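Farquharson House, Lestetow
Shared kitchen, ground floor: safety inspection checklist
Date of inspection: February 28, 2022
Form in use: Neltetti 16

1. Fire door to corridor
Closes fully on its own: Yes
Seals complete: No
Comment: 60 mm of smoke seal missing at the top hinge side. Replace the whole strip, not the gap alone.

2. Fire blanket and extinguisher
In place and signed: Yes
Service label in date: Yes
Comment: Blanket hangs behind the door when the door is open. Move to the opposite wall at the same height.

3. Fixed wiring and sockets
Faceplates sound: Yes
Circuit breaker test: Pass
Comment: Socket by the sink has no label. Circuit chart in the cupboard still shows the layout before the July rewiring.

4. Portable appliances
Test labels present: Partly
Comment: Two leads carry no label — both taken out of use until tested. Kettle flex shortened as asked last time.

5. Worktops and storage
Surfaces free of chips and open joints: Yes
Comment: Sealant at the back edge is sound. Tins and dry goods should be kept in the wall cupboards overnight and the worktops left clear for cleaning.

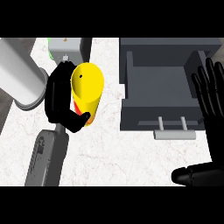

The wall cupboards were opened and loaded shelves checked by hand. One shelf pin is bent in the cupboard nearest the window. Heavy items to go on the bottom shelf until it is changed.

6. Floor
Even and firmly fixed: No
Comment: Vinyl lifting at the threshold, trip edge of 10 mm. Tape is not an acceptable repair.

7. Hot water
Warning sign at sink: Yes
Comment: Sign faded but can be read. Order a new one with the next Munorby delivery.

8. Ventilation
Extractor runs on both speeds: Yes
Comment: Filter greasy. Clean monthly — the log has no entry since July.

Result: pass with actions. Items 1 and 6 to be closed before the next inspection. Job reference 246.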